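Community Help > Schools & Education > Staff and Hiring
Last updated 26 October 2018

Interim principal — do they have to reapply?

Baoshan Tan
Our principal at Makis Middle left in February and the assistant principal has been interim ever since. Now the district says the job is being posted and she has to apply like anyone else. Is that normal? Parents like her, teachers like her. There's a forum comming up with 2 finalists and I dont know if it's worth going or if they've already picked. Can parents ask questions at these things?

Rakus
Yes normal. Most districts have to post it. Go to the forum.
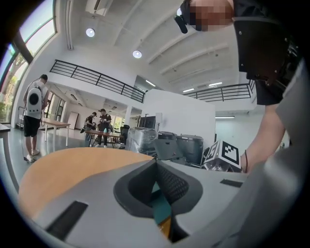
Aiguo Qian
Been through this at Ding Elementary, I was the parent on the interview panel. Interim applied, got it, but it was closer than people thought. We met in the library at a round wooden table, same honey brown color as that one, and each finalist got 60 minutes with us. Forum was the same night, 140 people. Parents wrote questions on cards and the superintendent's assistant read them out — no open mic. So write yours ahead of time and keep it short. Comment forms went to the school board before they voted, and at least 5 of ours got quoted at the meeting so yes somebody reads them.

Ask the district office for the timeline in writing. Ours moved twice.

Fandberg
depends on the state I think. In ours the board can just appoint the interim, no posting, but they usualy post it anyway so noone complains. Check the board policy, should be under personnel on the district site. If she's a finalist send an email too, not only the form.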